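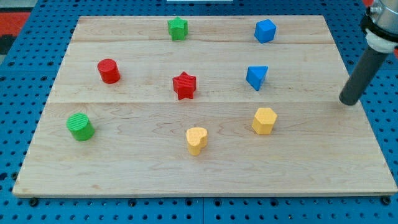

*Eight of the blocks on the board I use for them.*

# Dritine shape blocks: a few months in

Rating: 4 out of 5

I bought the Dritine shape blocks in April for the activity table in our back room, where they are used by children from toddler age up to school age and now and then by me when I need to weigh down a pattern. They replaced a set of Premum bricks that had lost most of its paint. I have had long enough with them now to say what is good and what could be better.

## Shapes and colours

The blocks are solid shapes in plain colours. Mine include cubes, cylinders, triangular prisms and five-pointed stars, and the colours are red, green, blue and yellow. The reds and greens are strong and easy to tell apart across a room, and the blue is a proper royal blue. The colour doesn't go with the shape: there is a red star and a green star, a red cylinder and a green cylinder. I prefer that for sorting, as a child who has finished with colour can start again with shape using the same pieces.

The stars are the ones that get picked up first. They are thick enough to stand on their own and the points are clearly cut. Small children can hold one by a single point, which they like doing.

## Finish

Some of the faces have fine ridges. You can see them on top of the red star and the green cylinder, and you can feel them with a fingertip. I don't mind this. Dust does settle in the grooves, though, and a quick wipe with a cloth leaves some of it behind. An old toothbrush and soapy water does the job properly. It takes me one evening to go through the lot.

The colour has held up well. After a summer of daily use I found 2 pieces with a worn corner and nothing worse.

## In use

Stacking is fine with the cubes and cylinders. The triangular prisms will stand on end and take another block on top if you are careful. Stars make a poor base for anything tall, and the towers in our house tend to finish with one.

They are noisy on a hard floor. I keep them on a maple board on top of the blue pegboard table, which gives them a smooth place to stand, as small feet and points catch in the holes otherwise. Any flat board would do. Mine is made up of three planks and the joins are flush enough that nothing rocks on them.

## Storage

The box they came in was thin card and split in the first week. I moved everything into a Tlapale drawstring bag, which holds almost 90 pieces of this size and hangs on a hook. A lidded tub would be quicker to pack away. I would have liked one included at this price.

## Compared with the Ellivitz set

I borrowed the Ellivitz blocks for a fortnight before buying. They are smoother and come in more colours, but there were no stars in that set and the cylinders were too narrow for younger hands. For sorting and simple building I would choose the Dritine ones again. For an older child who wants to build large things, the Ellivitz blocks are probably the better buy.

I took one star off for the box.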